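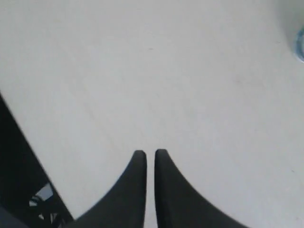 浅色台面的日常清洁，重点在于控制酸碱度和停留时间。多数污渍属于表面附着，用中性洗涤剂加温水即可去除，不必一开始就上漂白剂。像图中这种灰白色的大块平面，颜色浅，面积大，擦拭不匀留下的水痕会比深色面更难与旧污区分，建议分区操作，每区擦完立即用干布收水，再进入下一区。

一、日常擦拭
超细纤维布对折两次，形成多个干净面，逐面使用。方向固定为由里向外，行程之间重叠三分之一。布面出现灰色即翻面，不要来回涂抹。洗涤剂按瓶身标注的下限稀释，浓度过高会留下发黏的薄膜，之后更易积灰。

二、茶渍与咖啡渍
小苏打与水按三比一调成糊，敷在污渍上，停留9分钟，用湿布带走，再过一遍清水。高光表面先在角落试擦，确认没有发乌再处理正面。天然大理石不适用白醋和柠檬酸，酸会蚀刻表面，失光后只能重新抛光。

三、油膜
油膜的判断方法：滴一滴水，水珠收缩成粒即有残油。用温热的洗洁精溶液处理两遍。灶台旁的区域每周一次，其余区域每月一次。

四、胶印
吹风机调至低温挡，距表面11厘米，均匀移动加热，待胶体变软后用塑料刮片以小角度推起。残胶用棉片蘸少量酒精擦除。有漆面的木质台面不用酒精，改用食用油浸润后再以洗洁精清洗。刮片刃口有毛刺时先用细砂纸修平。

五、色素渗入
圆珠笔、姜黄、番茄酱一类的色素，若擦拭两遍无变化，可用湿纸巾覆盖并蘸3%过氧化氢，外面盖保鲜膜，每隔一段时间揭开检查。不得与含氯产品同时使用，前后两种药剂之间须用清水彻底冲净。

六、工具存放
抹布洗后单独晾干，不加柔顺剂，柔顺剂会降低纤维的吸水性。喷壶标明内容物和配制日期，小苏打溶液当天用完。刮片与钢丝球分开放，避免刃口受损。

补充：Elis Voyle 来信询问石英石台面可否用去污粉。哑光面可以少量使用，力度要轻；抛光面不建议。

更新于2026年9月8日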